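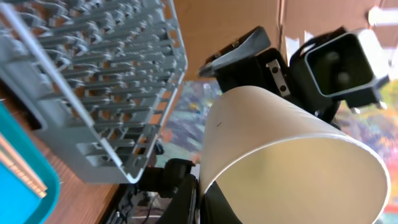 How long does it take before a new town abroad starts to feel like yours?
Longer than one season, in my case, and it went faster once I quit spending every weekend somewhere else.

3 Jan 2023

Happy new year from Dranitz! I promised a longer update in the last newsletter and then went quiet for the whole holiday stretch, so consider this the makeup edition. A few of you wrote to ask how the settling in is going (thank you, I love getting those, even if I take forever to answer), and one reader who is moving overseas this summer asked the question at the top. I've been chewing on it ever since.

When I got here I had a very clear plan, and the plan was trains. I had a map on my phone with 85 little stars on it, all places within a day's ride, and I figured I'd knock out one every weekend until I had to go back to Pollell. And I did go to a lot of them! Castles, lakes, a salt mine, a museum of clocks where not a single clock agreed with the others. I took an embarrassing number of pictures of soup.

The trouble was that by October I could tell you the opening hours of a cathedral three hours away, and I had no clue where to buy a light bulb in my own neighborhood. I knew the station really well. I knew the walk from the station to my apartment, mostly in the dark. The rest of Dranitz was a blur outside the tram window, and whenever somebody at work asked what I thought of the town I said "oh, it's lovely," the way you do about a cousin's new haircut.

Then I caught a cold. It was a boring, ordinary cold, and it kept me home for two weekends in a row. I was so grumpy about it. I had a ticket I couldn't get refunded and a reservation at a guesthouse, and I lay on the sofa feeling like my year abroad was leaking away. By the second Sunday I was well enough to be restless, so I put on my big coat and walked up the hill behind my street, which I had never once done.

There's a whole other half of town up there. There's a park with an outdoor ping-pong table that is in use at all hours in all weather, and a bakery that sells the ends of the poppy seed cake in a paper bag for next to nothing. There's a street called Juvesley Steps that is all stairs, with front doors opening right onto them, and I stood at the bottom wondering how on earth anyone gets a couch delivered. I went home with a bag of cake ends and a red nose and felt happier than I had in weeks.

So I made myself a new rule, and the rule is still going. Every other weekend I stay put. I'm allowed to leave the apartment, obviously, but I'm not allowed to leave town. It sounds like a tiny change but it has rearranged everything.

For one thing, people recognize me now. The family at Bhuiyan, the little restaurant by the tram stop, used to hand me the English menu before I opened my mouth. Now I get the regular one, plus corrections. (I had been ordering my lentils with a word that means something closer to "gravel." They let me do this for months.) The woman at the pharmacy asked me how my mother was after I'd mentioned a visit, and I walked out grinning like I'd won a prize.

For another, my language got better in a way that all that traveling never did for me. On trips I only ever said the same sentences: one ticket, one coffee, where is the toilet. Staying home I've had to argue about a package, ask why the stairwell light was out, and make small talk in a very slow line. I still get it wrong constantly. I told my landlord I was "very pregnant" with the new heater when I meant pleased. He wrote back congratulating me on both.

There are parts I don't love. A weekend at home abroad can get lonely in a way that a weekend in motion doesn't. When you're on a train you're alone on purpose, and when you're in your kitchen at four in the afternoon with the sun already gone, you start doing the math on what time it is in Pollell and whether anyone's up. I've had some rough Sundays. What helps me most is having one thing on the calendar that involves other humans, even if it's dumb. I joined a choir that rehearses above the fire station. I'm an alto who can't really read music, and they're short on altos, so everybody is being very kind about it.

I also found out that a lot of shops close from Saturday lunchtime on, and that you can absolutely ruin a whole weekend by forgetting to buy bread before then. Write that one down if you're moving here!

To the reader leaving this summer: please do go on the trips. I'd never tell you to skip the lakes. But leave some blank weekends early, in the first month if you can stand it, when everything about your own street is still strange and you've got the energy to be curious about it. Walk up whatever hill is nearest. Find out where the light bulbs are. Get a library card even if you can't read much yet, and pick one place to eat where you go often enough that they start to tease you. I wish I'd done all that in my first few weeks instead of waiting for a cold to make me.

And go easy on yourself about the homesickness. Mine comes and goes with no pattern that I can figure out. I was fine all through the holidays, cheerful even, and then cried in a hardware store over a brand of tape.

As for the map, I have most of the year left and plenty of stars still on it. I've deleted a bunch that I'd only added from somebody's list, and I've started a second map that's just Dranitz. It has the cake ends on it, and the ping-pong table, and the bench by the river where an old gray heron likes to stand and ignore people.

Next newsletter will be the one about getting my residence card renewed, which involved ticket number 851 and a waiting room with a broken radio. Send me your questions in the meantime, especially if you've moved someplace cold. I need boot recommendations and mine are letting in water at the left toe.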